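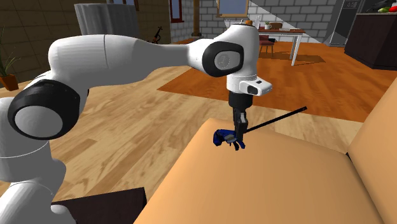

Does a robot arm need a new risk assessment every time you change the tool it's holding?

Usually, if the new tool changes the hazard. A foam pad and a box cutter are two very different coworkers.

Our Goltico checklist had one line for this: "tool OK?" Over 100 people had ticked it. The tick was in the same handwriting for a whole January.

So Thijs Wouters rewrote it. Now it asks for reach, weight, pinch points and what gets dropped if the power goes. It has 8 questions -- he wanted more, we hid his pen.

Simulation runs count too. "It's only pixels" is how bad settings get copied onto real arms.

Next up: who's allowed to reset the stop button. Bring snacks.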